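The invitation to the Sokstead supper said "garden formal," and I'd like to meet whoever came up with that, because I changed three times and still ended up in the green dress I wear to everything. No regrets! Half the women in the tent were in sneakers by nine.

Marilou Bautista was at the door in yellow silk, kissing everybody and losing her list (she found it later, under the bread). She's been putting on this party for years and she still greets you like you're the one she was waiting for. I got a hug, a glass of something pink and a seat between Godfrey Athumani and a very chatty dentist.

Now, Godfrey. He had just flown in from the Kerkmont jazz weekend and hadn't slept, and he told me the whole story of the missing trumpet twice. It was better the second time. Across from us Fatima Okafor was showing off her new earrings, big gold hoops from the Clakari spring show, and I've been thinking about them ever since.
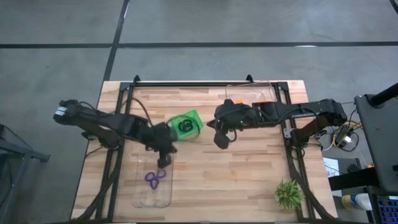

*Butcher-block worktable with black rails, on a grey floor.*

Dinner was by Upendo Wanyama, who cooks the way my aunts do, meaning there's always another dish coming. Grilled fish with lime, coconut rice, a plate of little fried dumplings that went around our table and never made it to the dentist. Sorry, dentist. I asked Upendo for the recipe and she laughed at me and walked off.

Then came the auction, with Kibet Mollel on the microphone in a white dinner jacket. A weekend at the Mussa guesthouse started a real fight between two cousins, 417 dollars on a friendly opening bid and up from there, with the whole tent yelling. I bid once, on a cake. I got the cake.

The band played until 2, all the old slow ones first and then everything you can jump to, and Marilou danced with every single person who had carried a chair that afternoon. I shared a cab home with Fatima, the cake on my lap and my shoes in my bag. We'd eaten most of the frosting before we got to her street.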